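Trumville Home & Garden Board > Painting and Colour > Dark teal: brave or bonkers?

nusrat_n
Tue 21 April
Hi all! We finally got the keys to the place in Nestow in January and I have been staring at magnolia walls ever since. I want dark teal. All of it, the hallway, the bathroom, maybe even the ceiling in the loo. My sister reckons it will feel like living in a bottle. Budget is $3000 for the whole house, including brushes and a decent ladder, and I'm doing the lot myself. Has anyone gone this dark and loved it? I'd also like one burnt orange thing per room, so tell me if that's too much. 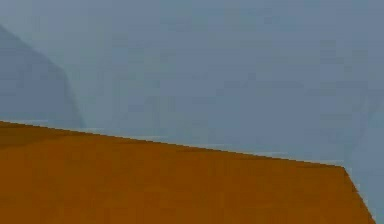
Burnt orange, leaning towards caramel.

mullow_road
DO IT. We painted our hallway dark teal two winters ago and I still grin every time I come in with the shopping. Two coats over a grey undercoat – don't skip the grey, I did the first wall over white and it took four. Orange with it is gorgeous. Brass too, if you can find old door handles.

Pelmet
I'll be the grump. Dark teal shows every scuff, every bit of dust and every place where you touched it up in a different light. We had it in the dining room with two kids and a labrador and I was forever out there with a damp sponge. If you must, get the washable low sheen and not the flat stuff the magazines love.

mullow_road
Pelmet, that's the flat paint, not the colour! Ours is low sheen and wipes down fine. Pale timber in front of it looks terrific as well, even a plain little side table.
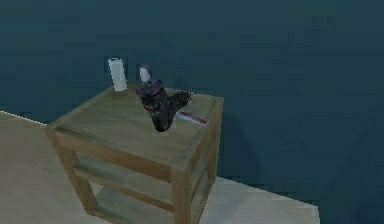 Page 2 of 2

Ivana Orellana
Hello from a fellow teal tragic! Nusrat, before you buy anything, paint a big bit of card and move it about the room for a few days. My sample pot looked like a lagoon at breakfast and like a wet slate roof by teatime, and I loved both, but my husband needed the warning. I'd also hold back $200 of that budget for filler and sandpaper. Old walls drink filler.

Pelmet
Agree on the card. And on the filler. Still say no to the ceiling.

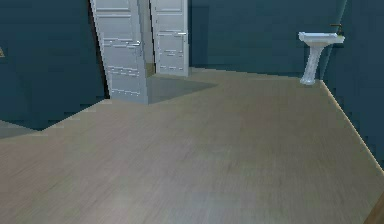 Ivana Orellana
Bathrooms are where I'd go darkest, because you're never in there long enough to get sick of it. What makes it work is what you put underneath. Dark teal walls over a light greyish-beige floor with a bit of wood grain, like this one, keep plenty of lightness down low, and you don't need white tiles to rescue it. Ours is similar and guests always comment. Get the proper bathroom paint though, and run the fan while it cures.

nusrat_n
Oh I love that! Okay, bathroom is definitely teal. The spare room is the one I keep going back and forth on, as it gets hardly any sun and my mum will be sleeping in it when she visits 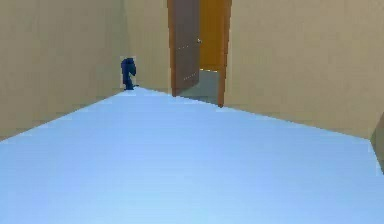
and she likes things calm, so I'm thinking sandy walls in there and saving the drama for the rest of the house. Would that look odd coming off a teal hallway? The door will be open most of the time.

mullow_road
Not odd at all. It's nice to come out of a dark hall into something soft. Paint the door edge to match whichever room it opens into, I got that wrong and it bugs me.

Pelmet
Sandy beige. Finally, some sense on this thread.

nusrat_n
Ha! Sample pots on Saturday then. Does anyone have a view on rollers? The hardware shop has 734 of the things and they all claim to be lint free.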